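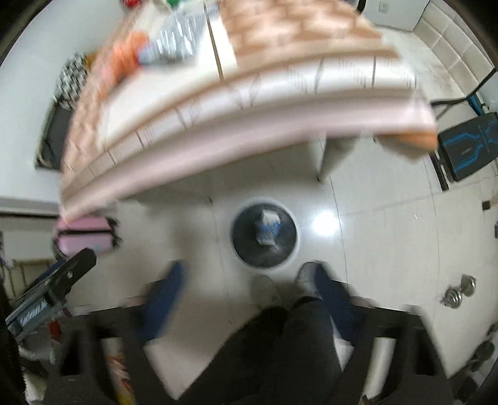

According to one Tullcombe householder, the old collection form was so long that it was quicker to leave things in the spare room for another year. The comment was sent in during the April consultation on bulky waste and is typical of the replies received from the eastern half of the district.

Vekcombe district changes bulky waste and plastic film collections

For immediate release: 07/10/2013

Vekcombe Waste Partnership has confirmed new arrangements for the collection of bulky household items and plastic film in Nelham, Tullcombe and the villages between them. The service will be run under contract by McKinnon Recycling from its transfer station on the Nelham road. The present system of separate bookings for furniture, textiles and electrical goods will close when the new one opens.

The consultation drew 2770 replies. The most common complaint concerned the need to make a separate booking for each type of item, followed by the length of the booking form and the lack of any collection for bags and wrapping. Replies from flats and shared houses also raised the problem of where to leave items before collection without blocking stairs or entrances.

Under the new arrangements a household may place up to five items in a single booking, whatever they are made of. Items will be sorted at the transfer station, and the crew will no longer turn away a mixed load. A set of shelves taken apart and tied together counts as one item. A mattress and its base count as two. Loose panels should be tied with string or tape in bundles that two people can lift, with nails and screws removed or hammered flat.

Suitcases, cushions, rugs and bedding will be accepted for reuse if they are dry and clean enough to be passed on. Those that are not will go for fibre recovery where the material allows. Small items should be bagged and labelled; a label template is available from the Partnership's office and at both libraries.

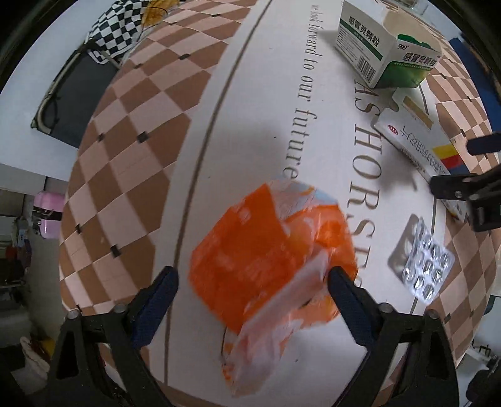 Plastic film will be collected on the same day as paper and card, in a clear sack supplied by McKinnon. Carrier bags, bread bags, bubble wrap and the outer wrapping from multipacks may go in the sack. Crisp packets, cling film, pet food pouches and any film with a metal layer may not. Film should be empty and shaken out but need not be washed. Labels and tape can be left on.

Card boxes and lids should be flattened and kept out of the film sack. Boxes with a plastic window can be put out with card as they are. Waxed card and card marked with food or oil should go in the general waste bin.

The film line at Nelham has been tested with material from the transfer station. It uses a screen and an air separator to take out paper, followed by a baler. Bales leave the site by road and are sold for the making of refuse sacks and damp-proof sheeting. The baler is rated at 100 bales a week, well above the amount expected in the first year, and the spare capacity will be offered to shops and small firms at a charge still to be set.

The first phase covers nearly 3000 homes in Nelham and the lower part of Tullcombe. Upper Tullcombe and the outlying villages will be added once the turning points on the narrower lanes have been surveyed. Homes in the second phase should go on using the existing service and will be sent a letter before anything changes.

Bookings can be made by telephone, by post or at the counter in Nelham. Items should be at the boundary of the property by 7 am and must not be left on the footway overnight. Residents unable to move items to the boundary may ask for an assisted collection when they book; there is no added charge for this.

Notes to editors

Vekcombe Waste Partnership is responsible for household collections in the Vekcombe district. Trade waste is not covered by these changes.

Garden waste collections and the bottle banks at Tullcombe car park are not affected.

A full list of accepted items and a map of the first phase are available on request from the Partnership's press desk.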